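Home | Topics | Household Machines | Glossary | Contact

Household Chore Robots

8 January 2021 - by the Utenum editors

A household chore robot is a machine meant to do the jobs most of us put off: sweeping up, clearing the table, folding shirts. I've been keeping this entry going since April, and the question people send me most is still the same one - can they do it yet? My short answer is sort of, slowly, and with somebody standing close by!

The round floor vacuum is the one chore machine that really made it into homes, and it got there by skipping the hard part. It never has to pick anything up. Once you ask for hands, things get a lot tougher (and a lot more expensive).

Take sweeping crumbs off a table. You and I grab the brush in one hand and the dustpan in the other and don't think about it. A two-armed machine has to find both tools, get a grip on two handles that were shaped for fingers, hold the pan flat and push the mess toward it without knocking it everywhere. Bread is light and rolls off in odd directions, and a sponge drags and then hops.
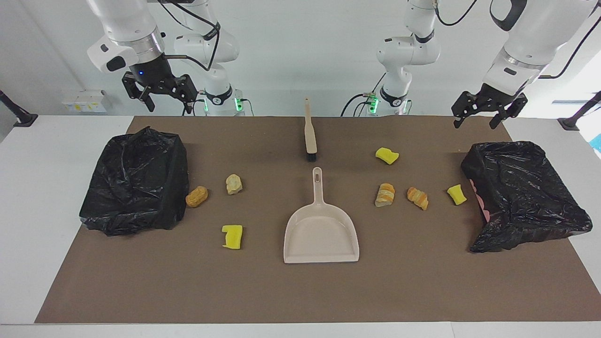 Then there's the trash bag, which I think is the sneaky part of the whole job. A thin plastic bag never sits the same way twice, so the opening the robot aimed for last time may have sagged shut. The Stondel bench test, my favorite of the small ones, gives a machine 15 minutes to sweep up and dump everything, and it takes points off for anything that lands outside the bag. The best run I have on file scored 40 out of 60, and I was thrilled with it.

Shop floors are further along, mostly where the parts show up in the same spot every time. Nnaji runs a packing line that way, and its arms are quick and pretty boring to watch. Givevden tried mixed bins instead and logged 2,467 picks before going back to people for the soft items.

So I'd call wiping and simple sweeping close, and laundry a good way off. Dishes I keep changing my mind about - plates seem fine, but wet glasses still scare me.

See also the entries on grippers and on floor vacuums.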